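Preguntas frecuentes sobre escurridores de cubiertos y palillos

En la tienda Judamari recibimos cada semana las mismas consultas sobre cómo guardar, lavar y secar cubiertos y palillos. Hemos reunido las respuestas en esta página. Si la suya no aparece, escríbanos desde el formulario de contacto.

¿Qué tamaño de escurridor necesito?

Depende de cuántos cubiertos se laven a mano cada día. Para una o dos personas basta con un modelo de un solo compartimento. A partir de cuatro conviene uno rectangular y alargado, como el Albers, que permite separar los palillos de las cucharas. Mida antes el hueco libre junto al fregadero y deje sitio para abrir el grifo con comodidad.

¿Los cubiertos se ponen con el mango hacia arriba o hacia abajo?

Las cucharas y los tenedores, con el mango hacia abajo, para no tocar con los dedos la parte que va a la boca si ya están limpios. Los cuchillos van al revés, con la hoja hacia abajo y el mango a la vista. Los palillos se colocan con la punta fina hacia arriba.

¿Puedo tener el escurridor en la mesa en vez de en la encimera?

Sí. Muchos clientes lo llevan a la mesa a la hora de comer y cada uno coge lo que necesita. En ese caso escurra bien los cubiertos y ponga un plato o una bandeja debajo si el modelo tiene agujeros. Un mantel de hule o plastificado aguanta bien alguna gota; uno de tela se mancha con facilidad.
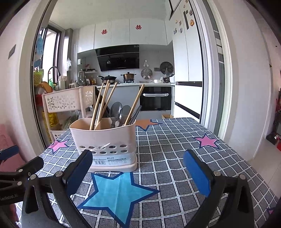
También hay quien tiene dos, uno fijo junto al fregadero y otro solo para servir. El segundo se lava menos, pero no conviene olvidarlo: el polvo se acumula en el fondo igual que en cualquier recipiente abierto.

¿Cada cuánto hay que lavarlo?

Una vez por semana, con agua caliente, jabón y un cepillo pequeño para los agujeros. Si en el fondo aparece una película resbaladiza, déjelo en remojo con vinagre de limpieza rebajado con agua y aclárelo después. No mezcle nunca vinagre con lejía.

¿Se puede meter en el lavavajillas?

El Albers sí, en la bandeja superior y con un programa de hasta 40 grados. El Stedden no: la base lleva una junta que se deforma con el calor.

Mis palillos de madera tienen manchas oscuras. ¿Sirven todavía?

Si la mancha es negra o verdosa y no sale al frotar, cámbielos. Lo mismo si huelen a humedad o si la punta está astillada. Para que duren más, no los deje en remojo y séquelos con un paño antes de guardarlos - sobre todo en invierno, cuando la cocina se ventila poco.

¿Es seguro guardar cuchillos en el mismo recipiente?

Los de mesa, sin problema. Los afilados es mejor tenerlos aparte, en un taco o en un cajón con funda. El filo se estropea al rozar con otros cubiertos y es fácil cortarse al coger una cuchara. Con niños en casa, ninguno a su alcance.

¿Cómo quito la etiqueta del producto?

Caliéntela un poco con el secador y tire despacio desde una esquina. Los restos de adhesivo salen con aceite de cocina y un paño. Apunte antes la referencia si piensa pedir un recambio.

¿Venden palillos sueltos?

No, solo por juegos. La línea Madine se sirve en bolsas de 40 y de 100 pares, esta última pensada para comedores y restaurantes.

¿Puedo devolver un escurridor ya usado?

Solo si tiene un defecto de fabricación. Los artículos sin estrenar se pueden cambiar en tienda cualquier día, excepto los sábados por la tarde.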